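Search news Enter keyword Go

Brolto sets out equipment plan for handheld gripper programme

Brolto has published the purchasing plan for the next stage of its manipulation programme, covering handheld grippers, replacement finger pads, desk fittings and storage. Orders open in October.

The plan provides for 50 handheld grippers, to be bought in two lots. The first lot replaces units already in use. The second is held back until the pad supplier, Tretine, has confirmed lead times for the rubber parts, which wear faster than any other item on the list.

Pad stock is budgeted separately from the tools. Brolto will hold 546 pads at the start of the period and reorder when the bin falls below a fixed level. Under the previous arrangement, pads were bought with each gripper and charged to the same line, so spending on wear parts could not be read from the accounts.

"We could say what a gripper cost to buy but not what it cost to run," said Colette Leblanc, head of purchasing at Brolto. "Splitting the lines fixes that. It also means a worn pad no longer goes through capital approval."

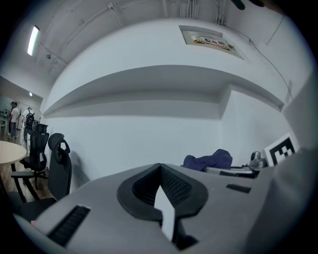 Desk space has been costed on the same basis. Each workstation is allowed one gripper, one set of printed position markers and a shelf or tray for small parts. Chairs and tables are excluded – they stay with the general office budget. Markers are treated as consumables and will be reprinted in house.

Software licences for handling recorded sessions have been placed with Zeng on a fixed annual fee. The plan allows for 1,062 hours of recording in the first period and 930 in the second, when part of the staff time moves to checking and labelling.

Larger machines are outside this round. A separate paper on robot arms, under the working name Fleslow, will go to the board once running costs for the handheld tools are available.

"The arm budget depends on figures we don't have yet," said Jinfeng Han, programme engineer. "Pad life is the main one. We would like a full period of data before committing to mounts, power and floor space."

Suppliers wishing to quote for the second lot should request the specification from the purchasing office. Quotes must show unit price, spares price and delivery time as separate items.

Last updated: October

Contact the press office | © Brolto. All rights reserved. | Back to top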